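Enimora Short Course in Exhibition and Event Fit-Out
Unit 4 handout: Floors and freestanding panels
Prepared by Édgar Villca
Version of August 23, 2025

Please read this before the practical. You will need it again for the written plan, which is worth 20 marks.

1. Why we begin with the floor

In our February class many students drew the walls first, then the lights, and at the end they wrote "carpet" in one corner of the plan. I understand this, the floor is not the exciting part. But it goes in before everything else and comes out after everything else, so a mistake in the floor costs you time two times.

In this unit we speak only about low-pile carpet, as tiles or on a roll. Timber floors and raised floors come in Unit 6.

2. Choosing the colour

A plain colour shows every thread and every shoe mark. A mixed colour hides more. Grey is the usual choice for a stand where products are white, silver or black, because it does not fight with them. If the carpet has a direction – fine lines, or a streak in the weave – you must decide which way it runs and write this on the plan with an arrow. With tiles, check the arrow on the back of each one. One tile turned the wrong way will look like a different colour under strong light.
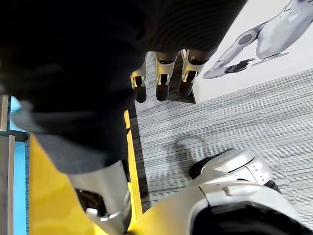 Figure 1. Streaked low-pile carpet in mixed greys, with a printed panel standing on it (upper right).

Look at how the lighter and darker greys lie in fine lines. Now look at the soft dark shadow on the carpet. A shadow on a striated floor can be confused with a stain when you inspect from far away, so walk to the place and look from above before you write it in the defects list.

3. Panels that stand on the floor

A printed panel can be fixed to a wall, hung, or placed with its lower edge on the carpet. The third way is the quickest. It also gives the most work later, and I ask you to think about these points:

– The lower edge collects dust and fibres. On a white panel they are visible. Wipe it with a dry cloth before opening and again at midday.
– A panel at an angle needs more floor than the drawing shows. Measure the depth at the foot, with the support included.
– Keep the important part of the print high. Visitors and the objects on display will cover the low part.
– Carpet is soft, so a narrow edge can sink or slide. Test it with your hand, gently, at the top corner.

4. The Tedholm exercise

Tedholm is the client in our course exercise. The stand has one open side, and the budget for floor and panels together is up to 4,000 dollars. Last year's best plan, from the group of Staritz and Khosravi, came to 3,481 dollars with delivery included. They saved on the panels by ordering one size only. I will bring their plan to class, but please make your own first.

Your plan must have:
– a floor drawing, with the carpet direction marked
– the position of each panel and how it stands
– a cost table
– a cleaning list for one show day

Maximum length is 9 pages. Drawings by hand are accepted if I can read the measurements.

5. For the practical

Bring a tape measure, a soft pencil and flat shoes. We will lay a small area of tiles, stand a panel on it, and then take everything up again and stack it.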